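The Wide Jaw, the Slim Jaw and the Camera That Wouldn't Sit Still

I've spent most of February trying to decide between two grippers, and I have opinions now. Strong ones! A month ago I would have told you a gripper was a gripper – two fingers, a motor, open, close, move on to the interesting stuff. Then I watched one of them fling a virtual mug across a virtual room fourteen tries running and I started reading spec sheets at breakfast.

The two in question are the Talside and the Dandari. They cost close to the same, they bolt to the same arm, and they're sold to the same sort of people, meaning small shops and stubborn hobbyists like me who want an arm to pick up ordinary stuff off an ordinary surface. My arm is a secondhand Verbruggen that lives in the back half of my garage. It's a good arm. It's also slow to forgive you, and a crash on the real thing means an evening with a hex key, so nearly all of my testing happens in simulation first. I build a room, drop some objects in it, load up one gripper or the other and let the thing run overnight.

By the end of the month I'd logged 3,247 grasp attempts. I had planned on 2,000, but I kept finding things I wanted to try again, and the computer doesn't complain.

The Dandari is the slim one. It's light, it closes fast, and it gets in between things beautifully. Give it a bowl with something parked right next to it and it'll slip a finger down into the gap like it was born there. I loved it for the first week. The Talside is chunkier and slower and takes up a lot more of the view when you're looking down from the wrist, and for that first week I mostly found it annoying. I kept nudging the viewpoint around trying to see past it.

What changed my mind was the awkward stuff. Anybody can pick up a block. My friend Ho-yin Kong, who has been doing this for a lot longer than I have, told me to throw out my blocks and fill the room with the kind of junk you'd find on a kitchen counter or at a yard sale. So in went bowls, mugs, plates and an old-style instant camera, the boxy kind with the rainbow stripe across the front. I figured the camera would be a nice easy one. It's basically a box, right?

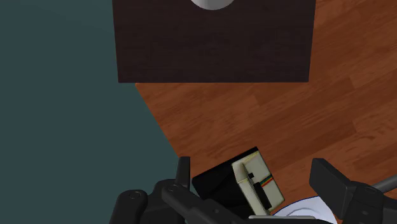
A box with a sloped top, as it happens, and that slope is a menace. If you come down on it square, one finger lands on something flat and the other lands on something that isn't, and the whole object wants to rotate as you squeeze. The slim gripper would get hold of it quickly and then the camera would start to swing before the arm had gone anywhere. I tried closing slower. I tried closing harder, which made it worse. I tried sneaking up on it from the side, and that helped some, but then the arm had to fold itself into a position I wouldn't dare use on the Verbruggen.

The Talside took longer to line up and then just sort of accepted the tilt. You can hold a thing crooked and still hold it well, and I had been so fixed on getting a tidy, level grasp that I was marking perfectly good ones as failures. Ho-yin caught that one, looking over my shoulder on a video call. "Is it in the fingers?" he said. "Then what are you upset about?" I went back and rescored a whole night's worth of runs.

Now for the controller, which I hadn't meant to test at all. I'd been driving everything through the Fedness, mainly on the grounds that it came with the arm. It does position control very nicely. Tell it to close to a certain width and it closes to that width, come what may. With a mug, fine. With a wedge-topped box you want it to close until it feels something and then hold that, and the Fedness can do it, but the setting is three menus down and named something I would never have guessed. Once I turned it on, both grippers got better. The Dandari got better by more, which made me feel bad about the rude things I'd written in my notebook.

I should say something about trusting a simulator. Friction in there is a number I typed in. I ran one set with 50 grasps on the camera at my usual value and then the same set again with the friction turned down, and the order of the grippers stayed put but the gap between them grew a lot. So please don't take my rankings as gospel. Surfaces in my garage are dusty, things have stickers on them, and my real finger pads have been wiped down with whatever was nearest.

Lighting matters too, if you're going to let a vision system pick the grasp for you. I swapped in darker furniture and warmer floors between runs to see if the object finder would get confused. Shiny black parts gave it the most grief. It would find the pale front of the camera without any trouble and then act as though the rest didn't exist, so it aimed for the middle of the part it could find. Moving the light a little helped more than anything I did in the software, and I did a lot in the software.

So which one am I keeping? For now the Talside goes on the Verbruggen, with force hold switched on and the closing speed set well below what the manual suggests. I'm sending the Dandari over to Ho-yin, who sorts small parts all day and will get much more out of those skinny fingers than I would. He has promised me it back in the summer. By then I want to have a go at soft things, dish towels and socks and so on, and I have a feeling both grippers are going to hate it.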